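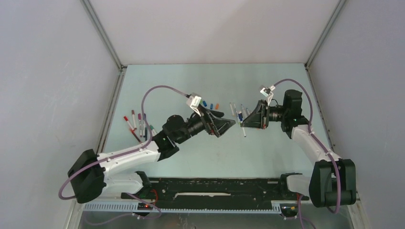
The Last Kiosk on the Plelten Road

Kumaresan Chacko keeps the old menu board in his hallway, where visitors must turn sideways to pass it. The paint has gone from the prices, but the word "milkshakes" is still easy to read. For many years the board hung over the counter of the Pyo, a roadside kiosk and tea room at the lookout above the Plelten reservoir. Today there is only a gravel area and a low wall.

I visited him on 10/19/25 to ask about the place. He had prepared tea, a folder of receipts and a list of things he did not want to forget to say. The first item on the list was the name.

"People think it means something in another language," he said. "My uncle bought a sign from a closed shop. The other letters were broken. He had three good letters and he used them."

His uncle opened the kiosk while the dam was still being built. At that time the customers were labourers from the Drostetti works camp, who walked up the hill after their shift. They wanted hot food, tobacco and a place to sit which was not their own bed. The first building had one room and a tin roof, and the water was carried up in milk cans.

"He never planned to sell to tourists," Chacko said. "He planned to sell soup for two years and then buy a truck."

When the dam was finished, the camp was taken down and most of the men left. His uncle had already ordered the truck. Then the road was sealed, and in the first June after that, cars began to stop at the lookout. Families got out, looked at the water, and asked if there was any ice cream. There was no ice cream. The truck was cancelled and a freezer was bought in its place.

Chacko started to work there as a schoolboy, washing cups. Later he was behind the counter, and after his uncle retired he ran the kiosk for 40 years. He speaks about it with affection, but he does not make it prettier than it was. The roof leaked over the postcard stand. In winter the door had to be tied with a rope. He remembers one postcard very well, a coloured view of the spillway, because the printer in town would only accept an order of 700.

"I had 700 cards and the sky was green," he said. "Not a little green. I sold them all, but it took me until my daughter was married."

I asked what people bought apart from cards. He opened the folder. There were teaspoons with the dam on the handle, tea towels, small jars of local honey, and ashtrays which nobody would dare to offer a child now but which children always chose for their fathers. The best seller was a plain paper bag of hot chips. "You could eat it on the wall," he said, "and you did not have to wash anything."

Tharun Pillai, who drove the tour bus from Pruronitz for many seasons, joined us for the second pot of tea. The two men have not agreed on the chips. Pillai says they were always too salty. Chacko says that Pillai ate them free of charge and so had no vote.

"I would come around the last bend and sound the horn twice," Pillai told me. "Twice meant a full bus. Then he knew to put the baskets in the oil."

"Sometimes he did it with four passengers," Chacko said.

"They were hungry passengers."

A full bus had 55 seats, and the stop was only long enough for a photograph and one queue. If the queue moved slowly, Pillai had to choose between leaving late and leaving somebody behind. He did once leave somebody behind, a schoolteacher, who spent the afternoon helping with the dishes and afterwards sent a greeting card every year.

The end came without much drama. The new highway was built on the other side of the valley, and the bus company changed its route. For a few summers there were still enough local people who drove up for a Sunday drink – Chacko calls them "the faithful" – but the roof needed to be replaced and the lease on the land was nearly finished. He closed at the end of a season, as usual, and did not open for the next one. The building was pulled down the year after.

I wanted to know if he was sad when he saw it go. He thought about this for some time and poured more tea.

"I did not go to look," he said. "Tharun went."

"It took one morning," Pillai said. "I brought him the board. It did not fit in my car, so I drove with the back open."

Chacko has been asked to give the board to the museum in Pruronitz, and he has told them they can have it when he moves to a smaller house. The teaspoons he is already giving away. I was sent home with two of them, and with a postcard of the spillway under a green sky, which he had found at the bottom of the folder after he told me they were all sold.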